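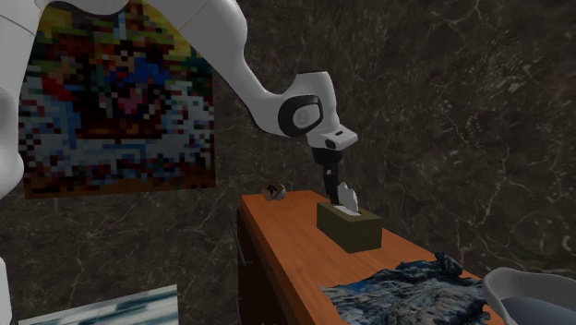

Groundwater Sampling Team
Grondine Environmental - Ellery office

About us

We test wells near old landfills, closed plating shops and former fuel depots. Mostly for counties, a few private owners. Started with 4 people and one truck, still the same truck.

Yung-ching Hsueh runs the field crews. Yung-ching Tsai handles the lab paperwork and the state reports - yes, same first name, so please put the last name on your emails.

What we do: quarterly well sampling, soil borings to 50 feet, solvent and metals testing, cleanup reports. Drinking water too, if your well is inside a county notice area. No asbestos, no radon. Call the county for those.

Last year we pulled over 3,000 samples. The Deltovska landfill job is the big one right now, 40 wells, next round is in March. Residents on the north side will get a letter before we come thru.

Results take a few weeks. Rush is avaliable but costs more, ask first.

Office is upstairs, side door. Leave coolers at the front desk with the chain of custody form signed.

Page updated June 2021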